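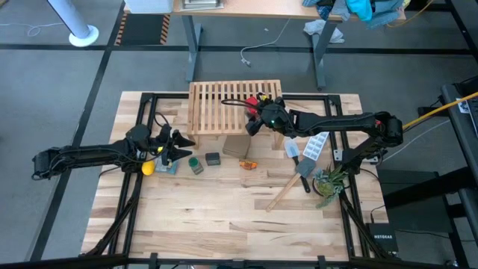 Our band has been asked to play a three-day music festival in June, and the contract we got says 90 minutes a night plus "reasonable background music" during the buffet. There are four of us: two guitars, upright bass and drums. We rehearse in a room with a long table in it, the kind with a top of pale and darker wood strips, and we've had the set list spread out for a week trying to make it stretch. We have 13 songs we play well and a few more we could get ready. My worry is the buffet part. The promoter (Homau, they book the dinner shows at a few hotels) won't put a length on it, and the fee is the same either way. Has anyone played one of these dinner-and-show nights? Should I ask for the buffet hour to be written out, or is that going to annoy them? We would also be using the house PA, which I know nothing about.

Radu Enache
Posted Jan 26, 2020

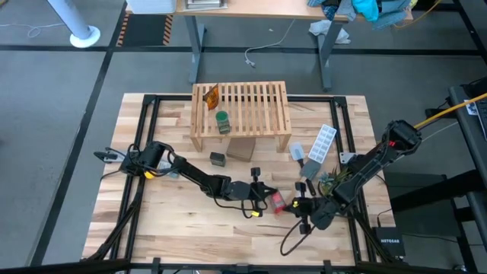 Can the promoter make us play through the whole buffet if the contract only says "reasonable"?
They can ask, and with wording that loose you won't have much to argue with on the night. Get a start time and a stop time in writing before you sign. A booker who does this regularly will have been asked before and won't be bothered by it. I play with a trio called Castaño and we had the same line in a hotel contract. I emailed back "background music 6:00 to 6:45, two players, no vocals" and they put it in as written. Two players is worth asking for. Your drummer can eat, and the room doesn't want drums over the salad anyway.

For the PA, ask for the name of whoever runs sound and write to that person directly. The promoter will tell you it's a full system and leave it there. You want to know how many channels are free, how many monitors there are, and if they have a DI for the bass. Send a stage plot, even a rough one done by hand.

On the songs, 13 is fine for 90 minutes if you talk a little and let a few run long. Take a break in the middle if they allow it. At a dinner show most people will want to get up for a drink at some point. Since it's three nights, move the order around, because some of the audience will have bought the package and will be there for all of them.

Heriberto Usuga

Agree with Heriberto about the times. One more thing, check what the contract says about meals and rooms. We did a festival weekend with Skivevell and the meal turned out to be one plate each on the first night only. After that we paid. Also ask when you get paid. Ours was 13 days after the last show, which was in the contract but I hadn't read that far.

Eliécer Carhuamaca

just learn more songs, you'll want them anyway. we do 3 sets and nobody complains

Efraín Cárdenas

Thanks all. I've written to Homau asking for a start and stop time and the sound person's contact. Will ask about meals too, that hadn't crossed my mind. We're working up four more songs in case.

Radu Enache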